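The Glue Drawer and Other Small Things

August at the workbench

I finally got around to putting up this page! It's a little gallery of the stuff that lives on and near my workbench in the back room at Grelham, where I do most of my mending and a fair amount of just moving things from one shelf to another. My friend Lăcrămioara Rusu has been after me for ages to share it (she runs the Bitolmont mending group and she is very persuasive, especially by phone at 6 in the morning).

I'm starting with squeeze bottles, and yes, I know, but I love them. I like a bottle with a bit of a waist to it, because my hands get tired and a straight one slides right through my fingers. I also like a milky body over a solid color, so there's a chance of seeing how much is left before I promise somebody I'll have their chair leg done by supper.

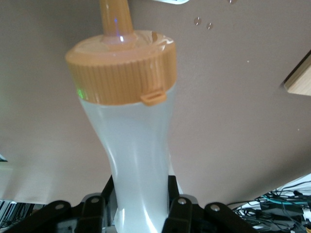
The other thing I'm picky about is ribs on the cap. Go for nice close ones all the way around if you can find them! A smooth cap and sticky fingers are a terrible pair, and I've had to go at a few with pliers. I'm fond of a long tapered nozzle too, for getting down into cracks, and I keep a jar of pins for when one clogs up. Wipe the tip before you put it away. I say this to everyone and then forget to do it myself, every single time.

Orange caps are my favorite, by the way. My drawer is dark and deep and orange shows up even when I'm rummaging around without my glasses on. The bottles with white caps have a way of drifting to the back and staying there until spring.

Lăcrămioara keeps hers standing up in an old loaf pan, which I tried for two weeks and then I wanted my loaf pan back. Now mine go in a shoebox with a cardboard divider, tallest ones at the rear, labels on the side in pencil.

Next up will be clamps, then thread, then the button tins if I can get them all open. If you've got a good trick for a stuck nozzle, leave me a note in the guestbook, I read every one of them!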